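I Quit Buying Drivers and Learned to Chip

So my brother-in-law Prasetyo beat me again. Eight shots this time, on a course I've played since I was in middle school and he had seen exactly twice. He hits it shorter than I do. He has a swing like somebody trying to get a wasp out of a tent. And he beat me by eight, bought me a hot dog with my own five dollars, and asked if I wanted to go again next Saturday-ish, whenever the baby's nap allowed.

I said sure and then sulked all the way home.

My wife Farah (she's Farah Rondonuwu, Prasetyo's sister, so you can guess whose side she was on) let me go on about it for most of dinner. Then she asked how many times I'd missed a green that day. I had no idea. Eleven? Twelve? She asked how many of those I'd gotten up and down, and that one I did know, because it was zero.

Zero! I had hit some really nice drives, too. I had a drive on 14 that I'm still thinking about. I made a seven on that hole.

I should say that I'd spent a stupid amount of money the winter before on a new driver, a Gillex with the adjustable weights in the sole, and I spent most of the spring sliding those weights back and forth like I was tuning a piano. It's a good club. I have nothing bad to say about it. But I use it maybe thirteen times a round, and I was using my wedge twice as often with pretty much no clue what I was doing with it.

My old way of chipping went like this. Take the 60-degree wedge, every time, no matter what. Open the face because I'd seen somebody do it on TV. Ball off the front foot. Big long backswing, then lose my nerve halfway down and sort of quit on it. Half of them went four feet and the other half went screaming across the green into the opposite bunker, and then I got to do it all again from sand.

The first thing I changed was the club. I put the 60 in the garage, on the shelf with the paint, and went out with a pitching wedge and an 8-iron for anything around the green. I felt like a grandpa. The ball came out low and rolled like a putt and I thought, oh, okay, so this is what Prasetyo's been doing the whole time.

Then the setup. Feet close together, close enough that it feels silly. A little more weight on the front foot, and leave it there. Ball in the middle or just behind. I choke down until my bottom hand is nearly on the metal. And then the stroke itself is small, with the wrists quiet, and I keep my chest turning through so the club doesn't flip past my hands. That last part took me forever. I still flip one now and then, usually when somebody's waiting behind us.

I practiced at Sumampouw, the little nine-hole place by the reservoir. They have a chipping green out past the cart shed that almost no one uses, with a slope on the left side that runs toward a drainage ditch. I'd get there at 6:30 in the morning with a bag of old balls and a coffee and work my way around it. I started with a target of 1,000 chips for the month of March, which sounds like a lot until you figure out how fast a bag of balls goes. I got there with a few days to spare and had a blister on my left thumb I was very proud of.

What helped most was picking a landing spot. I used to stare at the hole. Now I look for a place a step or so onto the green, somewhere flat if there is one, and I try to drop the ball on that and let it run. At first I put a towel down and tried to hit the towel. I was terrible at it! I'd miss the towel by a yard and the ball would still finish closer than anything I used to hit with the 60.

A few things I tried that didn't do much for me, in case you're shopping:

The Vetis chipping net. Fine for the backyard, but you only see where the ball lands and you learn nothing about the roll. The dog loves it, though, and sleeps in it.

Softer balls. I bought two dozen Tokells, and they do feel nice off the putter. Around the green I couldn't tell you the difference with my eyes closed. I lose too many of them to care.

Chipping with a putting grip. I know people swear by it. I hit one off the hosel so badly it went between my own legs, and that was the end of that experiment.

One-handed chips, trail hand only, did help a bit. Ten or so at the start of a session, very short ones, just to feel the clubhead swing without me grabbing at it. You look ridiculous. Go early.

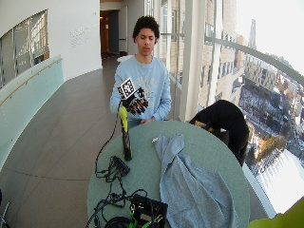 So which club should you start with if you can only practice one? Take your pitching wedge, because it has enough loft to clear the fringe and still lets the ball roll out, and it'll cover most of the chips you'll face in a normal round.

Once I had that one down, adding the 8-iron was easy. Same stance, same little stroke, ball just lands shorter and runs more. I use it when the pin's way at the back or when I'm going uphill. The 60 did come back out of the garage eventually, but it only gets a turn when there's a bunker between me and the flag and I've run out of better ideas.

My best nine holes ever came in early summer, a 39 at Sumampouw. I hit three greens. Three! The rest was bump, roll, tap in, and a couple of putts I had no business making. I texted a picture of the card to Prasetyo before I'd even taken my shoes off and he wrote back "nice, who kept score."

We played the big course again a couple of weeks later, and he beat me by two. I left a chip short on 17 because I got cute with the landing spot, and I three-putted from the fringe on 18, and I've replayed both of those in the shower more than I'd like to admit. But I got up and down five times. On the par three over the pond I was way long, downhill lie, and I bumped a pitching wedge into the bank and it trickled out to a foot and a half. He didn't say anything. He just picked up my ball and handed it to me, and from him that's a parade.

We're back out there as soon as the baby's nap schedule settles down. I'm working on bunkers now. If anybody has a drill that doesn't involve drawing lines in the sand with the rake, put it in the comments, I've drawn enough lines.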